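Tuesday night and I'm back in the workshop with a cold coffee, trying to get two arms to stop fighting over the same bit of table. Knut Reinholz wandered over from the next bench, looked at my wiring and said "brave" - thanks, Knut!

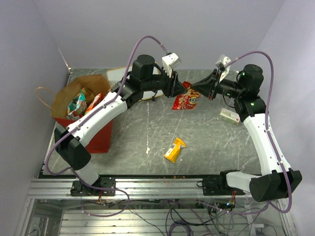

Cable routing has eaten most of June so far. I've redone it 3 times, and I'm finally sort of happy with the big loops (purple, because that's what Semaan had in stock, and it has grown on me). They go up over the wrists and down the white links through little clips, then around the elbows, so there's plenty of slack when an arm folds up. The wires under the rail are still a mess and I'm pretending otherwise.

Next job is the packing routine - snacks into a paper bag, both arms taking turns. The script is at 1045 lines, which is silly, and I'd love to lose some 17 percent of it before the Zodstead meetup. If you've got a tidy way of stopping two arms from grabbing the same packet, tell me in the comments!

10 comments
17 shares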